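살림 이야기 > 옷 정리·보관

빨간 트레이닝 바지, 걸어야 하나요 접어야 하나요? (이염이랑 주름 때문에 미치겠어요)

글쓴이: 피브데일댁
조회 512

안녕하세요, 눈팅만 하다가 처음 글 써봐요. 아들이 동네 클럽에서 입는 빨간 바지가 있는데요, 허리 쪽에 흰색이랑 빨간색 줄무늬가 가늘게 들어간 운동복 스타일이에요. 색은 정말 예쁜데 정리하기가 너무 힘들어요ㅠㅠ

일단 접어도 반듯하게 접히질 않아요. 가랑이랑 엉덩이 쪽이 자꾸 뭉쳐서 다리를 포개면 가운데만 불룩해지고, 서랍에 넣었다 꺼내면 그 자리에 주름이 쫙 잡혀 있거든요. 그래서 걸어볼까 했더니 집에 있는 옷걸이가 죄다 미끄러워서 아침에 보면 바닥에 떨어져 있고요. 바지 전용 집게 옷걸이를 사야 하나 고민 중인데 집게 자국도 걱정돼요.

그리고 빨 때 흰 줄에 빨간 물이 들까 봐 매번 조마조마해요. 지금은 30도로 단독 세탁하고 있는데 이것도 맞는 건지 모르겠고요. 바지 한 벌 때문에 세탁기를 따로 돌리려니 물이 너무 아깝잖아요. 다른 빨간 옷이 있으면 같이 돌릴 텐데 우리 집엔 이거 하나뿐이에요.

펴놓으면 대충 이런 상태예요. 여기서부터 어떻게 접어야 할지 순서 좀 알려주세요!

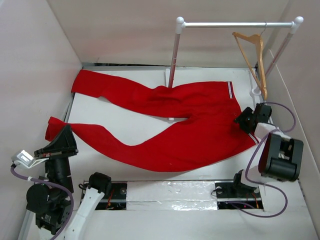
뢴닝맘: 저희 애도 비슷한 바지 입는데 접는 거 진작 포기했어요 ㅋㅋ 그냥 둘둘 말아서 서랍에 세워 놓습니다. 주름은 좀 있지만 어차피 입고 뛰면 똑같아요.

글쓴이가 덧붙임: 말아서 넣는 것도 해봤는데 저는 허리 고무줄 쪽이 두꺼워서 자꾸 풀리더라고요. 어느 쪽부터 마시는지 궁금해요.

뢴닝맘: 발목 쪽부터 말아야죠! 허리부터 말면 당연히 풀려요. 마지막에 허리가 겉으로 오게 해서 고무줄 안쪽으로 살짝 뒤집어 끼우면 끝이에요.

오다 피엘드 (Oda Fjeld)
2022-01-26

저는 엘트데일에서 작은 수선집을 하고 있어서 운동복 바지는 정말 많이 만져봤어요. 질문이 여러 개라 하나씩 적어볼게요.

접기부터요. 펼쳐놓은 상태에서 바로 다리를 포개지 마시고, 먼저 허리 양 끝을 잡고 한 번 탁 털어주세요. 그다음 가랑이 부분을 손바닥으로 바깥쪽으로 밀어서 뭉친 걸 펴고, 다리 두 개를 나란히 놓습니다. 대부분 여기서 급하게 가시더라고요. 가랑이가 뭉친 채로 접으면 나중에 아무리 만져도 안 펴져요. 옆선끼리 맞춰서 한쪽 다리를 다른 쪽 위에 올리면 가랑이가 세모꼴로 삐죽 나오는데, 그 세모를 안으로 접어 넣어서 긴 네모를 만드세요. 발목에서 허리 쪽으로 반, 다시 반 접으면 됩니다. 서랍이 얕으면 마지막엔 삼등분이 나아요.

걸고 싶으시면 비싼 집게 옷걸이 안 사셔도 돼요. 아래쪽 가로대가 있는 나무 옷걸이면 다리를 모아서 가로대에 반으로 걸치면 되는데, 미끄러지면 가로대에 얇은 천을 한 겹 감아보세요. 저희 가게에서는 안 쓰는 면 티셔츠를 잘라서 감아요. 가로대가 없는 옷걸이는 바지엔 솔직히 불편합니다. 어깨 부분에 걸쳐 놓으면 한쪽으로 기울다가 그냥 쏟아져요.

그리고 세탁기에서 꺼낸 다음이 제일 중요해요! 빨래를 한데 뭉쳐서 두면 접는 법이고 뭐고 소용이 없어요. 바로 옆에 행거가 있어도 잠깐 내려놓는다는 게 그대로 한나절이 되거든요(저도 그래요). 다리 한 짝은 쭉 뻗고 나머지는 가운데 쌓인 이런 모양으로 두면 겹친 데마다 주름이 생겨요.
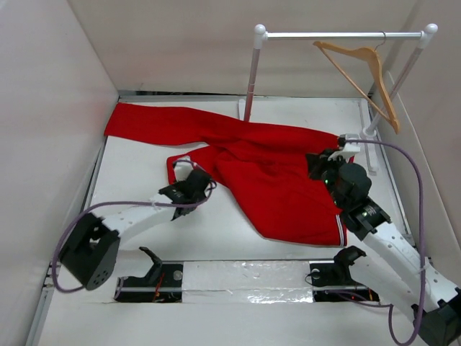
사진: 인드빌 살림 모임 자료방

보관할 때는 흰 줄이 들어간 부분을 안쪽으로 접지 마시고 바깥으로 오게 하세요. 혹시 덜 마른 상태로 넣게 되면 빨간 천이랑 맞닿은 자리에 색이 옮을 수 있어요. 물론 다 말려서 넣는 게 먼저고요.

세탁은 30도 괜찮아요. 뒤집어서 빠시고, 세제 넣은 물에 오래 담가두지만 마세요. 저는 처음 빠는 빨간 옷은 젖은 흰 손수건으로 안쪽 솔기를 꾹 눌러봐요. 손수건에 색이 묻으면 당분간 단독 세탁, 안 묻으면 검정이나 남색 옷이랑 같이 돌려요. 몇 번 빤 뒤에 다시 눌러보셔도 되고요.

다림질은 웬만하면 하지 마세요. 꼭 해야 하면 라벨 먼저 보시고, 천 한 장 덮고 제일 약하게요.

수건은세번접기

식초 넣으세요. 색 안 빠집니다.

피브데일댁

오다 님 감사해요!! 세모 접어 넣는 거 지금 해봤는데 가운데 불룩한 게 진짜 없어졌어요. 여태 그 세모를 그냥 튀어나온 채로 접고 있었네요ㅋㅋ 손수건 테스트는 다음 빨래 때 해볼게요. 식초는 얼마나 넣으시는지 적어주시면 좋겠어요. 헹굴 때 넣는 건지, 처음부터 넣는 건지도요.

뢴닝맘

식초는 저는 효과 못 봤어요. 지난 5월에 빨간 양말 빨면서 넣었는데 흰 속옷이 다 분홍색 됐습니다. 양말만 따로 빨 걸 그랬어요. 그래도 냄새 빠지는 데는 괜찮아서 헹굴 때 조금씩 넣긴 해요.

그리고 오다 님, 접은 바지를 서랍에 세워 넣을 때 허리가 위로 가나요, 접힌 쪽이 위로 가나요? 저도 마는 거 그만두고 이참에 바꿔보려고요.

오다 피엘드 (Oda Fjeld)

접힌 쪽이 위요. 허리가 위로 가면 꺼낼 때 고무줄만 잡혀서 옆에 있는 바지까지 딸려 나와요.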